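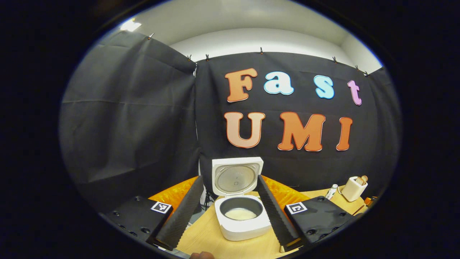

18 May 2026. Handheld gripper, soft fingers vs the old hard ones. Rice cooker task.

Present: me, Deok-su, Genalyn till lunch. Nestor on the arm side, asked for results by end of day so this is going in rough.

Point of today: decide which fingers go on both the handheld and the arm before we record anything in bulk. Ronaldo wants 1000 demos by July. Not starting that on fingers we'll swap out in a month.

Setup
Cooker on the light table, lid up to begin with. Rice left in the pot so the weight is closer to real. Paddle back in its white holder on the right after every go, please, it wandered all morning. Fisheye on the handheld, same exposure as last week. Backdrop stays up, Lorna says the white wall was throwing the exposure off.

Hard fingers (Cillar set, the printed ones)
Lid close: fine if you come down on the middle of the lid. Come in off-centre and they skate on the gloss. Deok-su got it every time, I didn't, so partly operator.
Paddle: bad. Handle rolls between the flats, then it's pointing at the wrong thing by the time you get to the pot.
Lid button: best of anything we tried. Stiff tip, you know when you've pressed it.

Soft ridged fingers (dark grey, Wulo)
Lid close: good from any angle I tried. They give a bit and then hold.
Paddle: much better, ridges sit around the handle and it stays put. Scooping is still clumsy but that's the wrist, not the grip.
Lid button: mushy. Tip folds back before the button goes. Two hands on the handle helps, arm won't have that option. Genalyn tried a knuckle press with the side of the finger, worked for her, looked awful on playback.
They're long. In the fisheye they cover a fair bit of the table to either side of the cooker, and on a close approach the right one runs up past the lid. Deok-su thinks the policy won't care. I think it'll care when the paddle is behind it.

Markers
Gripper width comes off the tags on the mounts. Both tracked fine with the soft fingers open. Lost the left one when I tipped the handle toward the ceiling light, glare I assume, came back on its own. Matte tape over the tags next time?? Try before printing new ones. Also keep your own fingers down off the mount, mine keeps creeping up into the bottom of the view.

Width calibration has to be redone for each finger set. I forgot, did the first soft batch on the hard finger numbers, binned it. Script is calib_width, takes 2 minutes, no excuse.

Logging
Session 52 is the hard set, session 647 is the soft set. Yes the numbering is silly, Stasport logger picks up whatever the last person left in the config. Nestor to fix. Dont rename the folders by hand, the sync breaks.

Arm side
Nestor put the soft pair on the arm after lunch and replayed a few lid closes. Tracked alright, stopped a touch high over the lid. Offset is probably the finger length, still set for the hard ones in the URDF. He'll change it and rerun before we blame the camera. Controller gains left as they were.

Where I've landed: soft for everything except the button. Options for the button
- stiff insert in the last bit of the finger, Bañez can cut them, ask for a couple of thicknesses
- leave the lid open in all the demos and drop the button from the task (Ronaldo won't love it)
- side press like Genalyn's, but someone has to teach everyone to do it the same way

Leaning insert. Deok-su leaning drop it.

To do
Email Bañez re inserts, me
Finger length in URDF, Nestor
Tape on tags, Deok-su
Check foam for wear at the base of the ridges after a full day of paddle, whoever is on the bench
Fresh rice tomorow, and wash the pot properly
Charge both handhelds overnight, one was flat when I got in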